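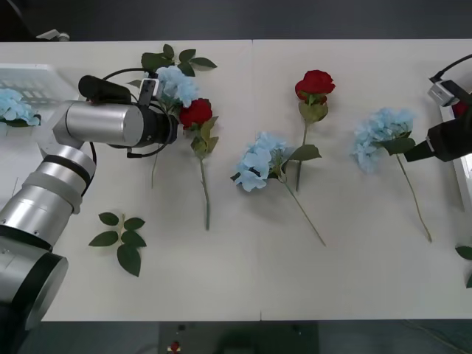
Kaj Kjærgaard wrote in the margin of the last version of these notes that the cable check should come before the zero check and not after it, as a tight cable can pull on the wrist and spoil the reading. He is right, and the order is changed in this version.

Course handout, unit 4: Care of a two-arm table cell
Torkby workshop course. Revised Mar 2, 2023

These notes are for the flower cell, in which two arms pick artificial flowers from a white table and place them in a crate. You should have read the safety sheet before you come to the session. The words "left" and "right" are always used as they are seen from the operator's side.

1. Before power

Look first at the table. The top is made of two panels, and the seam between them must be closed and level. Pass a flat hand over it. If you feel a step, loosen the feet of the lower panel, raise it and tighten again. A step of one millimetre is enough for a thin stem to catch, and then the arm lifts the flower crooked.

Leaves which have come off the stems should be collected in the tray and glued in the evening. A loose leaf sprig is a bad thing to leave on the table during a run, for the vision program Nghiêm may give it a pick point as if it was a whole flower.

2. Cables at the wrist

Each gripper carries a camera, and the camera cable goes in an arc over the wrist. With the power off and the brakes released by your instructor, one person supports the arm and another turns the wrist joint slowly to both ends of its working range. The cable should stay slack the whole way. If it becomes straight at one end, open the clamp nearest to the gripper, give more length and close the clamp again. Do not give too much – a big loop can sweep over the table and move the flowers.

Then look at the plug. It must be fully in and the cable must not be bent sharply where it leaves the plug. Write in the cell book which clamp you have moved.

3. Zero check

Switch on, wait until both arms are ready, and send the left arm to its zero position. Compare the marks on each joint. Repeat with the right arm. Never send both at the same time in this exercise, even if the program allows it.

If one joint is out, do not correct it at once. Send the arm away and back again, and read the mark a second time. A joint which shows the same error two times can be corrected from the service page. A joint which shows two different errors has a mechanical fault and the cell is to be stopped.

4. Camera mount and hand-eye values

The screws of the mount become loose with time. Tighten them with the short key only; the long key gives too much force and in January we had to replace a thread for this reason. After any work on the mount the hand-eye values are no longer valid and you must run the board routine again. Accept the result only if all 7 board positions are marked as good.

5. Gripper fingers

The roses and the hydrangeas behave differently. A rose can be taken on the stem under the leaves. A hydrangea has a wide and heavy head, so it turns in the fingers if it is held too low. Clean the finger pads with a damp cloth and let them dry. Change the pads after 500 picks or when the surface is shiny, whichever comes first. The counter in the Comgate panel is set to zero by hand, and it is easily forgotten: last term one set of pads was found at 1140.

6. Crate position

The crate must stand against its stops. Check that the slotted side is not bent inwards, because the fingers go down close to it. Put one hydrangea in by hand and see that the head lies under the rim.

For the next session

Bring the cell book, filled in for your group. Read also the pages on brake release, which we will need when we take off the wrist cover.

Related items
Unit 3: Safety sheet for shared tables
Unit 5: Taking off the wrist cover
Form: Cell book page, two arms
Spare parts from the Flemungate store
Comgate panel: resetting the pick counter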